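Clatton Guest House – Kitchen and Utility Inspection
Date: 04/06/2021
Form no. 1223
Previous inspection: February

1. Entry and floor
Floor clean and dry – OK
Mat lies flat – NO. Back edge curls up. Tape it or replace it.
Emergency light – OK

2. Gas and stove
Shutoff valve within reach – OK
Flexible hose date – OK, good for two more years
Burner knobs – One is cracked but still turns. Order a new one from Nygård with the next parts order.
Hood filter – Greasy. Same comment as February. Wash it before the next group checks in.

3. Electrical
Outlets near sink protected – OK
Kettle cord – NO. Worn at the plug. Taken out of use.
Panel labels – Breaker 16 has no label. It feeds the water heater.

4. Cold storage
Door seal – OK
Interior clean – OK
Food past its best – See comment.
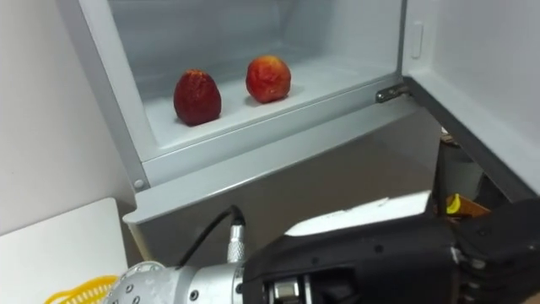
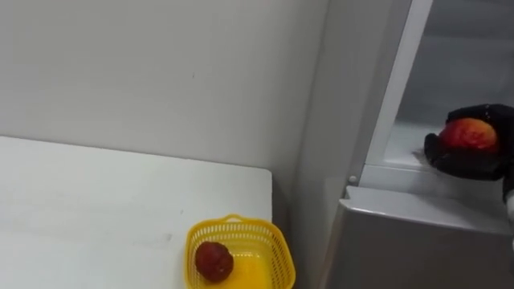 Photos: Clatton Guest House, kitchen file

Comment on 4: Fruit with wrinkled skin goes out at changeover, even if guests have left it for the next people. Thermometer reading was within limits. Write the reading on the door sheet every morning – there are gaps on the sheet for most of last month.

5. Fire safety
Extinguisher, 2 kg, by back door – OK, pin and seal in place
Fire blanket – Hung too close to the stove. Move it to the hook by the door.
Smoke alarm in hall – Sounded on test
Heat alarm in kitchen – Chirping. Battery changed during visit.

6. Water
Hot tap – OK
Under sink – Slow drip at the trap. Bucket is not a repair.
Water heater, Kelden side – Pressure valve tested, OK

7. Outside
Steps to Plillside path – Handrail loose at the bottom post. Fix before guests use it.
Trash bins – Lids on, OK
Repair allowance left for this unit: $400. Handrail first, then the trap.

Result: Pass with repairs. Items 1, 3 and 7 to be rechecked.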